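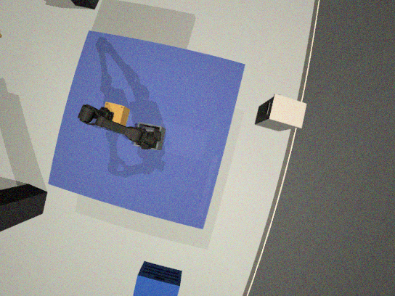

The arm at the yellow-orange box, in simulation. Render: Petura

Mirta Leiva has three windows open on her screen and she is only interested in the smallest one. It shows a dark robot arm on a blue square, seen from overhead, with its gripper over a little yellow-orange box. She presses a key and the arm starts again from its rest position. She presses it again. "Watch the elbow," she says. "Not the hand, everybody watches the hand. Watch the elbow!"

Leiva writes motion planning software at Petura, a small company on the second floor of a former print works, where the lift still has a sign asking you not to carry ink. She shares a long desk with Slamet Gunawan, who looks after the simulator and most of the testing tools. Between them they are responsible for a planner called Zemura, which takes a request such as "get the gripper to this box" and works out how every joint of the arm should move to make it happen.

I had asked for an hour and stayed for most of the afternoon, partly because both of them love talking about this and partly because they kept disagreeing in ways that were too good to miss.

I began with what I thought was a simple question. If you know where the box is, and you know where the arm is, what is left to plan?

"Oh, everything," says Leiva, delighted. "Say you want to touch your nose. There's one nose. But your elbow can be up here or down there, your shoulder can roll, you can go round the front or come in from the side. An arm is the same. For one position of the gripper there may be several ways of folding all the joints behind it, and some of those are lovely and some of them put the arm through the table."

Zemura's first job is to collect those possible foldings and throw out the bad ones. Then it has to find a way of travelling from the current pose to one of the good ones without hitting anything en route. It does this by guessing. It tries a random pose, checks whether the arm could sit there safely, tries to link it to poses it has already accepted, and carries on until there is a chain from start to finish. Leiva's current limit is 3000 guesses, after which the planner gives up and reports that it couldn't find a route.

"People are a bit shocked when I say random," she says. "They'd like it to be cleverer than that. But random is wonderful, because it doesn't have opinions. If I wrote down rules for where the arm ought to go, I'd only ever find the routes I'd already thought of."

The trouble with random routes is that they look random. The first version of Zemura got to the box perfectly well, but on the way there it would wave about like someone trying to get out of a jumper. So there is a second stage, which takes the raw route and pulls it tight, cutting corners wherever a corner can be cut safely. This is the part Leiva has been rewriting since February, and it's why she wanted me to watch the elbow.

She runs the old version and the new one for me, one after the other. In the old one the elbow swings out, pauses, and swings back in before the gripper comes down. In the new one it simply goes. I say it looks more confident and she laughs. "It's exactly as confident as before. It's the same planner! It's just been tidied. But yes, I say that too. I said it to my mother."

Gunawan has been listening to this while doing something to a configuration file. He would like it known that tidy routes make him nervous.

"When you pull a route tight, you pull it towards things," he says. "The shortest way past a box is right against the box. Mirta's old routes were ugly, but they were ugly out in the open, a long way from anything. The new ones are gorgeous and they go past the corner with almost nothing to spare."

In simulation that's fine, he explains, because the simulator knows exactly where the corner is. It put the corner there. A real camera looking at a real box will be a little wrong about it, and the more often you shave past a corner, the more often that little bit of wrongness matters. His answer is to make the simulator lie. Before each test run, a tool he wrote called Hirnutetti takes the true position of the box, shifts it slightly, turns it slightly, and hands that version to the planner. The planner makes its route for the box it has been told about. The arm then has to carry it out in a world where the box is somewhere else.

"I love it," says Leiva. "I hated it for a month."

A full night's testing is 1000 of these runs, each with its own small lie, and Gunawan reads the results over breakfast at home, a habit he says he's trying to stop. Every failure is saved with the exact numbers that produced it, so it can be replayed as many times as anyone likes. To my mind this was the most striking thing I saw all day. He picked one from the list, a run where the gripper had clipped the side of the box, and played it forwards, backwards, and then forwards again with the camera swung round to the side. Then he took the lie away and played it with the box where the planner had believed it to be. It sailed through.

"So now we know who to blame," he says. "That one's a seeing problem. If it had failed both times, it would be a planning problem, and I'd turn my chair round and look at Mirta."

How often does he turn his chair round?

"Less than I used to," he says.

"He enjoys it far too much," says Leiva.

I asked about the scenery. The arm works on its blue square, and past the edge of the square there is a pale floor with other boxes on it, one with an off-white top, one a very strong blue, a couple of black shapes. I'd assumed they were part of the task. Gunawan says the planner is given every object in the world as an obstacle, whether it is within reach or not, and one of the first things it does is work out which of them it can safely ignore.

"That sounds trivial, and it's where a surprising amount of time goes," he says. "Every guess has to be checked against every obstacle. If you check the arm against a box on the far side of the floor, thousands of times, you've burnt all that effort learning that the arm is short."

The checking used to be done in full detail, with the true shape of each part of the arm, including all the lumpy housings around the base joint. Now Zemura wraps each part in a simple rounded shell first. If the shells don't touch anything, the real parts can't either, and the planner moves on. Only when a shell does touch something does it stop to look at the detail. Leiva's aim was to have a finished plan inside 200 milliseconds, and with the shells in place the ordinary cases come in under that. She is careful to say ordinary. When the box is tucked in close to the arm's own base, so that the arm has to fold back on itself to get there, it can still run through its whole allowance of guesses and come back empty-handed.

"Those are my favourites," she says. "I've got a folder of 25 of them and I've given them all names. There's one called Lumbantobing, after the street I was living on when I first found it. I've had that one beaten twice, and both times a change somewhere else broke it again."

She brings it up and runs it. The arm stays where it is for a moment while the planner works. Then a line of red text appears in the big window, and Leiva says a word I won't print.

Would a human find it easy? "You'd do it without putting your coffee down," says Gunawan.

That led to a longer conversation about whether the planner ought to learn. At present Zemura starts every problem knowing nothing, even if it solved an almost identical one a second before. Gunawan thinks this is a waste and has been trying out a store of old routes, so that the planner can fetch the nearest match and bend it to fit. Leiva likes the idea and doesn't trust it yet. Her worry is that a bad habit, once stored, would be fetched again and again, and that she'd be chasing it round the system for weeks.

"A planner that forgets everything is very easy to mend," she says. "Each failure stands on its own. As soon as it has a memory I've got to ask what it was thinking about yesterday."

"Which is a great question!" says Gunawan. "I'd love to have that problem."

They have settled on a trial. The store will be allowed to suggest a route, but the suggestion has to pass the same collision checks as any other, and there's a switch to turn it off. Gunawan wrote the switch first. Leiva says that's how she knew he was serious.

I asked each of them for one thing they would tell somebody starting out in this sort of work. Gunawan said to build the replay tool before anything else, earlier than feels sensible, and to save the random seed with every run. He said the part about the seed twice and then asked me to make sure it went in.

Leiva took longer. She had gone back to the small window and had the arm going again, reaching for the box, returning, reaching for the box. "Look at it a lot," she said in the end. "The numbers can be fine for a whole night and then you watch for five minutes and see it's doing something daft with its wrist. I've found more bugs by staring than I'd like to admit to him."

"I can hear you," said Gunawan, from a metre away.

When I left she was loading Lumbantobing again, with the limit on guesses turned off, to see how long it would go on trying.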